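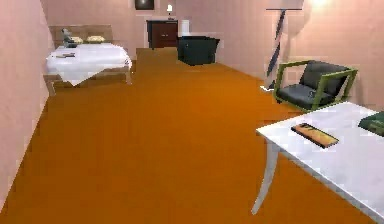 Pourquoi valider la navigation en simulation avant de passer sur le robot réel ?
Parce qu'un essai simulé se relance à l'identique, sans immobiliser la plateforme ni risquer une collision.

Projet Nadska, rapport de mi-parcours
Équipe Imside

3. Environnement de test

La chambre virtuelle comprend un lit, des fauteuils, un meuble bas et une table blanche aux pieds fins. La moquette orange reste dégagée jusqu'au mur du fond. Les pieds de la table constituent le cas difficile : un télémètre placé trop haut ne voit que le plateau, ou rien.

3.1 Protocole

Le robot reçoit une consigne textuelle (« va près du lit ») et dispose de 200 pas pour l'exécuter. Deux planificateurs sont comparés : Wurent, développé au semestre précédent, et Lazaridis, repris du club de robotique. Six positions de départ sont tirées au hasard, puis conservées pour les deux séries.

3.2 Observations

Wurent longe les murs et épuise parfois son budget de pas. Lazaridis coupe au plus court, mais oscille devant les obstacles fins. Le rayon d'inflation de la carte de coûts a été augmenté ; les oscillations diminuent, le passage entre table et fauteuil devient plus lent.

3.3 Reste à faire

Recalage de l'odométrie, puis reprise des essais en janvier avec un éclairage variable.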